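Home | Issues | Authors | Subscribe

We use cookies to remember your reading settings. Accept | Manage

4.2 What people told us about the office coffee break

I went into this part of the study expecting people to talk about coffee, and they mostly talked about walking. At Pelstead the kitchen is at the far end of a long hallway, and the folks we interviewed kept bringing up the hallway! Who they ran into on it, who they dodged, which door was open. Weronika Domański did most of the Monday interviews and she started marking "hallway" in the margin of her notes well before we had a code for it.

We ended up with 121 interviews and 433 diary entries across the two sites, Pelstead and Rees. The diaries were short (one person wrote "tea, rain, Jonatan" and left it at that), but they gave us times of day, and the interviews didn't. Most breaks at Rees landed just after 10 in the morning. At Pelstead they were scattered all over the place, and I still don't have a great explanation for it.

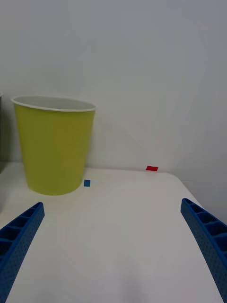 Figure 3. Paper cup, yellow-green with a rolled white rim, on a white tabletop.

Cups came up more than I'd planned for. People who used a paper cup tended to carry their drink back to the desk, and people with their own mug tended to stay and drink it in the kitchen - or that's how they described themselves, anyway. Jonatan Ljungberg thinks this is really about dishwashing, and he may be right: a mug has to go back to the sink sooner or later, so you might as well stand near it and chat. We didn't ask about washing up in the first round of interviews, and I wish we had.

The average reported break was a bit longer at Rees, but I wouldn't lean on that. Only 46 of the diary entries gave both a start and an end time, and most of those came from the same few careful people. Section 4.3 gets into who they took their breaks with.

Contact the editors | Copyright Lirkison Papers | Back to top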